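Measuring aid effectiveness where the state and donors keep separate books

Posted in: Governance and Development Reading Help
Asked by HoarauReader, May 28, 2020
Tags: state capacity, aid, public finance, bibliography

I am writing a long review essay on three books about rebuilding public administration after civil conflict, and I am stuck on a point of method that all three authors pass over. Each of them uses the share of aid spent "on budget" as a measure of how far donors trust the recipient government. None of them defines it in the same way.

The first author (Hiller) counts any money that appears in the budget document put before parliament. The second counts only money that passes through the treasury account. The third does not say, but the tables make sense only if project grants are included when a ministry has signed for them, whether or not the ministry ever controls the spending.

The result is that the same country in the same year looks quite different depending on which book is open. I had planned to put the three sets of figures in one table. I now doubt that this is sound.

What I need to know:

Is there a settled definition I can use, or do I have to pick one and defend it?

If the definitions cannot be reconciled, can I still compare the direction of change over time within each book?

Is it fair in a review to criticise an author for this, given that the source data are poor to begin with?

I have read the appendices. Hiller's runs to two pages and the others are shorter. My limit is 900 words for the section on evidence, so I cannot rebuild the data from scratch. Please do not suggest that I write to the authors. I have done so and had no reply.

Signe Ingvarsson
Member, 7 answers in this section

There is no single settled definition, but there is a settled way of splitting the question up, and it will get you most of the way. People who work on budget systems usually separate the stages of the cycle and ask of each one whether the aid is "on" it. The stages commonly used are plan, budget, parliament, treasury, accounting, audit and report. Aid can be on one and off the next. A road grant may be listed in the budget papers, approved by parliament, and then paid by the donor straight to the contractor, in which case it is on budget and on parliament but off treasury.

Put in those terms your three authors are not contradicting each other. Hiller is measuring "on parliament". Your second author is measuring "on treasury". The third is probably measuring something close to "on plan", though if the book does not say so you should describe this as your reading and leave it there.

So, taking your points in order.

Pick a definition for each column and name it. Do not put the three sets of figures under one heading. If you want a table, the rows should be countries and the columns should be stages, with a gap wherever a book gives nothing. The gaps are useful, as they show the reader what each author left out.

Direction of change within one book is safe only if the author applied one rule throughout. Check for breaks. The usual signs are a jump in a single year with no matching event in the text, a footnote that begins "from this year", or a change in the named source under the table. Where there is a break, treat the years on either side as two separate series. Also check whether the total in the lower half of the fraction is aid promised or aid paid out. The two can differ by a wide margin in a country where projects start late, and a rise in the share may only mean that the total has been redefined.

On fairness: poor source data excuse wide margins of error. They do not excuse leaving out the rule by which the figures were sorted. I would say so in one sentence and move on. The stronger criticism, if you want one, is that none of these stages measures trust. A donor may use the treasury account because its own head office has set a target for doing so, while keeping a separate approval step on every payment. That is a matter for the argument of the book and can go outside your evidence section.

One caution about the word "aid" itself. Some totals include military support and some do not. After a conflict this can swamp everything else in the table. Look at this before you do any of the work above.

PlainLedger
New member

I had the same trouble with a course paper. I just used the treasury figures and ignored the rest, and my marker was fine with it. The Narkovlow reader has a chapter on this I think, near the back, but I can't remember which edition.

Henryk Czerwiński
Member

Signe's split by stage is right and I would use it. I disagree on one detail and have something to add about your table.

The detail: I would not label the third author "on plan" even as a reading. A ministry's signature on a grant agreement is a legal act. It does not show that the project was in any plan, and in several of the cases these books cover the agreement was signed first and the plan amended afterwards. "Signed for" is ugly but correct. Use it, and give the page. 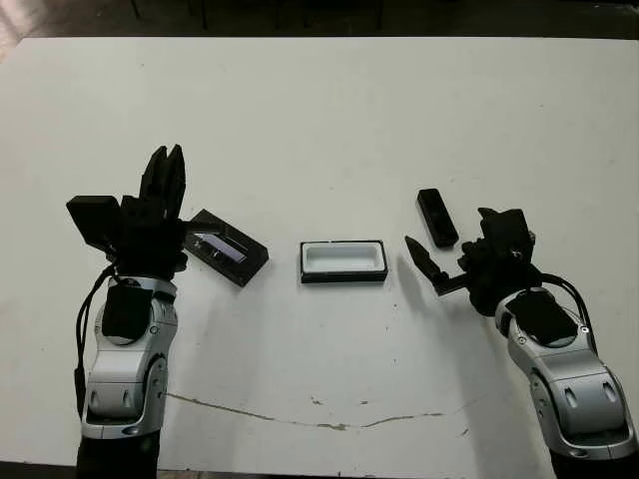 As for the table, the three measures should be set side by side only with the basis of each printed in its own heading, and the text should say plainly that the columns do not add up and are not to be averaged. Readers will average them if allowed to. The picture with this post has three small objects lined up across a white tabletop, and a reader glancing at it takes them as a set simply from the way they are placed. Columns in a table work on the reader in the same way, so the headings have to resist it. I would go further and rule a line between them, or print them as separate short tables if the journal permits.

Two smaller matters. If any of the books takes its figures from the Osisus returns, note that these are compiled from what donors report, and that late returns are added without a mark against the year. A series copied in August may differ from the same series copied a few months later. Give the date on which you consulted it. Secondly, fiscal years. Where the country's year does not begin in January, a donor figure by calendar year and a treasury figure by fiscal year overlap only in part — a share worked out from the two is unreliable in any year when spending moves sharply. Hiller mentions this in a note to the second appendix table but does not correct for it.

At your length I would spend roughly a third of the section on definitions, give the table, and confine the rest to one country where all three books have figures. A single case worked through properly will show the problem better than a survey of all of them.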